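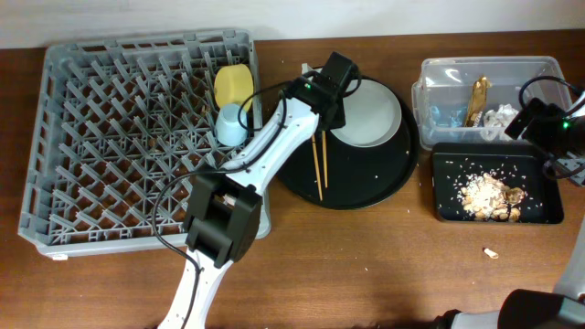 Skimis (planning software)

Skimis is a task planning program for robots with two arms. It decides which arm should do which part of a job, in what order, and when one arm must wait for the other. The program was written by Balthasar Trummer as a part of the larger Wakton control package, and it can also be used alone. Its main area of use is clearing and sorting work on tables, such as putting away dishes and cutlery after a meal.

Name and origin

The first version was a set of scripts for testing the Wakton motion controller. Trummer rewrote it as a separate program in December, and the first public release followed on 14 Apr 2019. The name has no official meaning. In the early source files the program is called Hubmann, and this older name can still be found in some error messages.

How it works

Skimis keeps a list of known objects and a list of known places. A place can be a surface, a tray, a bin or a rack. Every object has a current place and, if the user has given one, a goal place. The planner compares the two and produces a chain of short actions called steps. A step is always one of four kinds: reach, close, carry or open.

Before a step is given to an arm, the program checks the space that the arm will pass through. This space is reserved until the step is finished. If the second arm needs a part of the same space, it is held back – or, when there is another free path, it is sent around. The reservation is calculated again 45 times per second.

Long thin objects are treated in a special way. A pair of chopsticks, for example, can be entered as one object or as two. When the pair is entered as one, the planner chooses a grip which closes over both sticks, and it expects that their ends may spread apart during the carry. For this reason the reserved space around the lower ends is made wider by 37 millimeters.

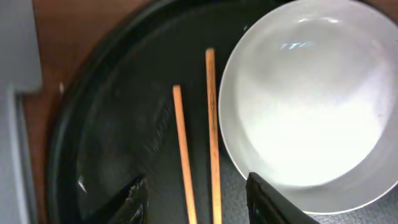
When the sticks are entered as two, each of them gets its own position and direction, and the planner takes the one with more free space beside it first. A stick lying close to a bowl or a plate is normally left for later, so that the fingers do not push the dish. The user can change this order in the settings file.

Perception

The program does not recognize objects by itself. It receives them from a separate module, Dilmont, which combines the view of a camera above the work area with the views of the cameras at the wrists. The wide view is used for finding things and the near view for correcting the grip in the last part of a reach. If the two views disagree, the near view is preferred.

Shiny surfaces are a known weak point. Reflections of lamps inside a white bowl can be reported as a separate object, and a dark tray with marks on it may give a false edge. Dilmont therefore keeps a new object in a waiting state until it has been found in several images one after another.

Limits

Skimis can handle up to 200 objects in one plan. With more than two arms it does not work, although the file format has a field for the number of arms. Loose food such as rice grains is not planned grain by grain, but is entered as one area with a border. Soft objects, for example napkins, are treated as if they were stiff, and the result is sometimes a poor grip.

The test collection that comes with the program contains 878 recorded tasks. Most of them are table tasks, and the rest are simple stacking tasks kept from the first scripts.

See also

Wakton
Dilmont
Motion planning
Dual-arm manipulation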